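Rumwood 부품 보관통 사용 안내서
4장. 금속 보관통 준비하기와 막대 나누어 담기 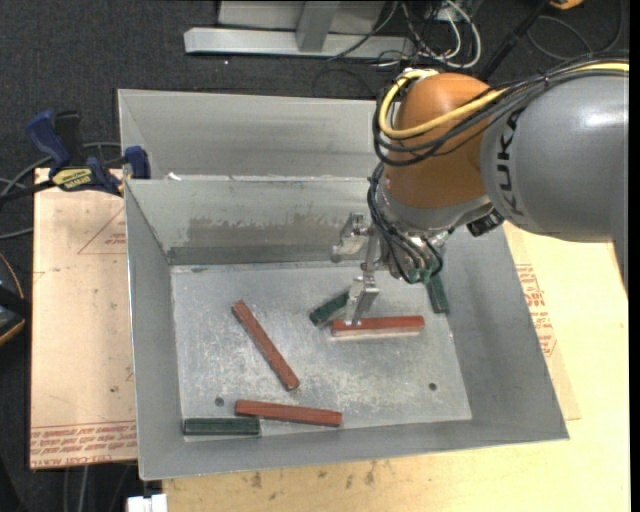
최종 수정일: 25/8/31

이 장에서는 경사진 금속 보관통을 처음 자리에 놓는 일부터 빨간 막대와 초록 막대를 담고, 섞인 막대를 다시 나누고, 바닥을 닦아 두는 일까지 차례대로 말씀드립니다. 조금 길더라도 처음 쓰시는 분은 한 번쯤 끝까지 읽어 주시면 좋겠습니다. 이미 Skoston 보관통을 써 보신 분이라면 4.1절은 건너뛰고 4.2절부터 보셔도 괜찮습니다.

회색 판금으로 만든 보관통은 옆면이 바닥 쪽으로 비스듬히 모이는 모양입니다. 그래서 막대를 가장자리 가까이에 놓아도 대개 안쪽으로 미끄러져 내려옵니다. 바닥에는 작고 둥근 구멍이 뚫려 있으니, 막거나 테이프로 덮지 말고 그대로 두고 쓰십시오.

4.1 보관통 놓기

1. 받침대 윗면을 마른 천으로 한 번 훔쳐 주십시오. 모래알 하나만 끼어도 통이 달그락거려서 쓰는 내내 신경이 쓰입니다.

2. 통을 두 사람이 마주 잡고 받침대 위에 천천히 내려놓습니다. 모서리 접힌 부분이 꽤 날카로울 수 있으니 장갑은 꼭 끼어 주세요.

3. 네 모서리를 손바닥으로 하나씩 눌러 봅니다. 흔들리는 쪽이 있으면 함께 들어 있는 Endale 고무판을 그 아래에 끼웁니다. 고무판은 두 장까지 겹쳐도 됩니다.

4. 통 둘레로 400mm 이상 빈자리를 남겨 둡니다. 나중에 바닥을 닦을 때 팔이 편하게 들어가려면 이 정도는 있어야 하더라고요.

주의: 통을 끌어서 옮기지 마십시오. 받침대가 긁히는 것은 물론이고 통 밑면도 조금씩 휩니다.

4.2 막대 담기

1. 막대를 담기 전에 색을 먼저 확인합니다. 이 장에서는 빨강과 초록 두 가지를 기준으로 설명합니다. 초록 막대는 색이 짙은 편이라 어두운 곳에서는 알아보기 어려울 수 있으니, 조명을 켜고 작업하시기를 권합니다.

2. 막대를 한 번에 쏟아붓지 말고 몇 개씩 바닥 가까이까지 내려서 놓습니다. 높은 데서 떨어뜨리면 소리도 크고, 막대 모서리가 상하기 쉽습니다.

3. 방향을 가지런히 맞출 필요는 없습니다. 가로로 눕든 비스듬히 놓이든 괜찮습니다. 다만 막대끼리 겹쳐 쌓이지 않도록 바닥에 넓게 펴 주십시오.

4. 한쪽 끝이 경사면에 걸쳐 서 있는 막대가 보이면 바닥으로 내려 눕힙니다.

참고: 한 통에 담는 막대는 19개를 넘기지 않는 편이 좋습니다. 더 들어가기는 하지만, 아래쪽 막대를 꺼내려고 위쪽 것을 자꾸 뒤적이게 됩니다.

4.3 색별로 나누기

1. 빨간 막대를 먼저 꺼냅니다. 눈에 잘 띄는 색부터 덜어 내면 남은 것이 한결 또렷하게 보입니다.

2. 막대는 가운데쯤을 잡고 곧게 들어 올립니다. 끝만 잡으면 반대쪽이 처지면서 옆의 막대를 건드리곤 합니다.

3. 꺼낸 막대는 Flandico 선반의 같은 색 이름표가 붙은 칸에 넣습니다. 칸 하나의 안쪽 깊이는 63mm입니다.

4. 이어서 초록 막대를 같은 방법으로 꺼냅니다. 구석에 붙은 막대는 안쪽으로 살짝 밀어 낸 다음 잡으시면 훨씬 수월합니다.

5. 통이 비면 모서리 쪽까지 한 번 더 살펴봅니다.

4.4 바닥 닦기와 보관

오래 쓰다 보면 바닥에 잔긁힘과 희끗희끗한 자국이 생깁니다. 처음 보시면 속이 상하실 수도 있겠지만 막대를 담는 데에는 지장이 없으니 억지로 갈아 내지 마십시오.

1. 부드러운 솔로 먼지를 한쪽에 모아 쓸어 담습니다.

2. 미지근한 물에 적셔 꼭 짠 천으로 바닥과 경사면을 닦습니다. 중성 세제를 약 29ml 정도 물에 풀어 쓰셔도 됩니다.

3. 둥근 구멍 둘레는 면봉으로 따로 닦아 줍니다. 천 올이 걸리기 쉬운 자리입니다.

4. 마른 천으로 물기를 걷어 내고, 완전히 마른 다음에 막대를 다시 담습니다.

참고: 2월처럼 추운 철에는 차가운 통을 따뜻한 실내로 들인 직후 표면에 물방울이 맺힐 수 있습니다. 바로 쓰지 마시고 한나절쯤 두었다가 닦아 주십시오. 철 수세미와 연마제는 계절에 상관없이 쓰지 않습니다.

고무판을 새로 주문하시려면 6장의 부속품 표를 보십시오.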